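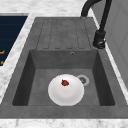
Composite sink, two years in, white film won't come off

tatico_50
Posts: 40
We put a dark gray composite sink in when we redid the kitchen and I've been fighting a chalky film in the bottom of the basin ever since. Water here is very hard. Dish soap does nothing. Baking soda paste helps for a day and then it's back. The grooves on the drainboard are worse than the basin because I can't get a sponge down into them. What are people using? I don't want to scratch it or void the warranty.

Darkham
Posts: 2,613
It's limescale. Soap won't touch it. White vinegar and water, half and half, lay paper towels in the bottom, soak them, leave for 20 minutes, wipe, rinse well. For the grooves use an old toothbrush. Then dry the sink every night with a towel. If you skip the drying you'll be doing this again next week.

jlammers
Be careful with vinegar if your counter is marble. It etches. I have a dull ring next to my faucet from exactly this.

tatico_50
Counter is marble, yes. Glad I asked before pouring.

Darkham
Posts: 2,613
Fair point, I have laminate. Keep it inside the bowl and wipe up drips right away and you'll be OK.

jlammers
I wouldn't. One splash on the rim and it runs onto the stone before you see it. Dishwasher tablet in hot water does the job too. Put the plug in, fill a few inches, drop in a tablet, leave it overnight, scrub in the morning with a nylon brush. Wear gloves.

Hagedorn_M
Dishwasher tablets are alkaline. They get grease and tea stains off. They don't dissolve scale. If it looked better afterward it was because you scrubbed it.

jlammers
It worked on mine, and I've done it every couple of months for 3 years.

Hagedorn_M
Then you probably had grease sitting on top of the scale, which is common. Take the grease off first and the scale comes off easier. So both of you are half right. Tablet first, rinse, then the acid.

zirnholm kitchen guy
I install these. Two things. Check the care sheet from whoever made the sink, because some of them allow vinegar and some don't. And don't use bleach on a dark one, it can fade the color and you can't get that back. Never mix bleach with vinegar in any case.

A melamine sponge, used lightly, is what I tell customers to start with. Wet it first.

Darkham
Posts: 2,613
Melamine is an abrasive. I took the finish off a stove knob with one.

zirnholm kitchen guy
Lightly, I said. A stove knob is painted. A composite sink is the same material all the way through.

tatico_50
Posts: 41
Update. Found the care sheet in the drawer with the oven manual. It says diluted vinegar is fine for short periods, rinse after. I did the tablet overnight, then taped plastic over the counter edge and did the paper towels for 15 minutes. Basin is back to dark gray. The grooves took two rounds and there is still a bit of white at the ends where they round off.

Malte Eichhorn
Wooden skewer for the ends of the grooves. Wrap a bit of wet cloth around the tip.

jlammers
Some people rub in mineral oil afterward to even out the color. Has anyone tried it?

Hagedorn_M
Tried it last July. Looked great until I washed a greasy pan, then it was patchy. I just dry it now.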